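4.2 Session recordings and listener recall
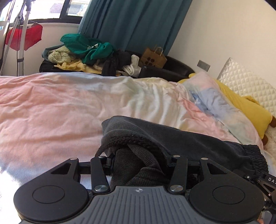

Figure 2. A dark garment held above a tie-dye duvet.

The second part of the study considered whether late-evening radio sessions changed how listeners later ranked the bands they had heard. The archive of the Enen station holds 228 session recordings, of which 40 were complete enough to be used. A recording was treated as complete if the spoken introduction, every song and the closing announcement had survived on the same tape. Recordings with missing introductions were left out, as the presenter's remarks formed part of the material under test.

Each of the 40 sessions was paired with the commercial release nearest to it in date by the same band. For Darko and Flalline, both of which recorded more than one session before signing to a label, the first session was used. Tralus posed a separate problem: the band's session included two songs that were never released in any other form. These were kept in the listening set but removed from the paired comparison.

Listeners heard the sessions in 14 sittings, held in the evening to match the original hours of broadcast. They were not told which version of a song was the session and which was the release. After each sitting they wrote down the songs they could remember, in any order, and marked those they would choose to hear again. Song titles given in part were accepted when the song could be identified without doubt. Lyrics quoted in place of a title were scored in the same way.

Recall was higher for session versions that followed a spoken introduction than for the same versions played without one. The difference was largest for bands the listener had not met before, and small for bands already known. Preference did not follow recall closely. Several listeners remembered a session version well and still chose the release, most often giving the clearer vocal as their ground. The effect of running order could not be separated from that of the introduction, as opening songs were nearly always introduced at greater length. Section 4.3 takes up this point using the programme logs.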